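Besson to Open Garment Care and Repair Center in Altetham
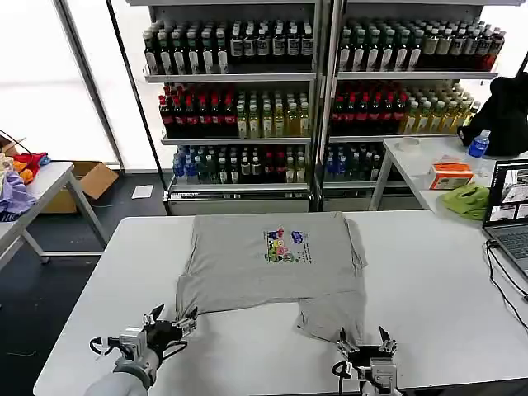
A gray T-shirt with a printed graphic, laid out on a white table.

ALTETHAM, May 15, 2019 - Clothing care company Besson will open a garment care and repair center in Altetham this October. The center will take in everyday clothes for washing, mending and alterations, and will replace the company's smaller counter in Vornberg.

The new site is on the ground floor of the former Plurkusham department store. It will have a public drop-off desk, a sewing room and a laundry area. Besson signed the lease last month, and work on the plumbing and ventilation is under way.

Customers will be able to bring in shirts, pants, jackets, knitwear and children's clothes. Standard repairs such as loose seams, missing buttons and small holes will be ready in 2 business days. Zipper replacement and alterations will take 3. Leather, fur and wedding dresses will not be accepted at the Altetham site.

"Most of what people bring us is ordinary clothing they wear every week," said Blandine Boyer, managing director of Besson. "A T-shirt with an open side seam takes a few minutes to fix, but a lot of people don't have a machine at home or don't know who to ask. We want the price to make sense for that kind of item."

Besson opened the Vornberg counter as a trial. In its first year, it handled repairs for 146 local households, and many asked for washing and pressing at the same visit. The Vornberg counter will stay open until the move is complete. Orders not collected by then will be transferred to Altetham at no charge.

The company is hiring sewing staff and front desk staff for the new center. Previous experience is required for the sewing positions. Training will be provided for the front desk. Applications can be left at the Vornberg counter during opening hours.

A full price list will be posted at both locations before the opening. Gift cards and repair vouchers bought in Vornberg will remain valid in Altetham.

About Besson
Besson provides laundry, mending and alteration services for households and small businesses.

Media contact
Besson Press Office, Vornberg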